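Trabajo final de Biología Marina II
Los peces linterna y su paseo nocturno: qué se sabe, qué se supone y qué nos costó entender
5 de septiembre de 2024

1. Por qué este tema

Elegimos los mictófidos, o peces linterna, cuando el pez abisal con farolillo en la frente ya se lo había pedido otro grupo. Son pequeños, plateados, de ojos grandes, y llevan en el vientre y los costados hileras de fotóforos que cambian de una especie a otra. Caben en la mano y suelen salir feos en las fotos, porque la red los deja sin escamas. A cambio, son de los vertebrados más abundantes del planeta, cosa que el planeta lleva con discreción.

2. La migración vertical

De día muchos mictófidos permanecen entre los 300 y los 1.000 metros. Al anochecer suben a comer zooplancton, algunas especies hasta la misma superficie, y antes del alba vuelven a bajar. Fue esta costumbre la que confundió a los primeros operadores de sonar, que veían un fondo marino con la mala educación de moverse. Lo llamaron capa de dispersión profunda. Parte del eco se debe a la vejiga natatoria, llena de gas en muchas especies y de grasa, o casi ausente, en otras, lo que complica bastante calcular cuántos peces hay ahí abajo.
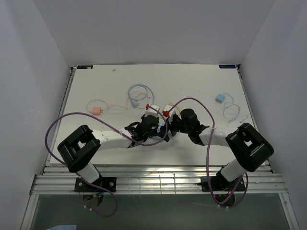
3. Material y método

No fuimos al mar. El presupuesto del grupo daba para fotocopias. Trabajamos con 131 ejemplares conservados de la colección docente Purnov, capturados en noviembre durante una campaña del buque Skastadik, en 19 lances nocturnos. Medimos la longitud estándar con calibre y anotamos la disposición de los fotóforos bajo lupa. También vimos una película de cubierta rodada con una Bolex, en la que se distingue sobre todo a gente con frío.

Para la identificación usamos la clave Kılıçarslan, que es excelente si el ejemplar conserva todos los fotóforos. Los nuestros no los conservaban. Veinte minutos por pez era un buen ritmo; hubo uno que nos llevó una tarde y sigue figurando como «Myctophidae indet.».

4. Resultados

Pudimos llevar a género 100 ejemplares. El resto se quedó en familia por pérdida de piel o, en dos casos, por discusión entre los autores. La mayor parte de los identificados pertenece a Myctophum y Diaphus. Los ejemplares de los lances someros eran algo más pequeños que los de los profundos, aunque la diferencia es modesta y la muestra no permite ponerse solemne.

5. Discusión

Los fotóforos ventrales se interpretan como contrailuminación: el pez emite una luz parecida a la que llega de arriba y su silueta se borra para quien mira desde abajo. El patrón lateral podría servir además para reconocer a los de la misma especie – hipótesis razonable que con peces en alcohol no hay manera de poner a prueba.

Tampoco sabemos cuánto influye la luna. Varios trabajos describen ascensos menos someros en noches claras, pero en nuestras etiquetas la fase lunar no aparece y la casilla de «observaciones» dice, en casi todos los lances, «mala mar».

6. Pendiente

Queda repetir las medidas de los frascos 4 y 7, donde dos personas obtuvieron cifras distintas con el mismo calibre, y devolver la lupa.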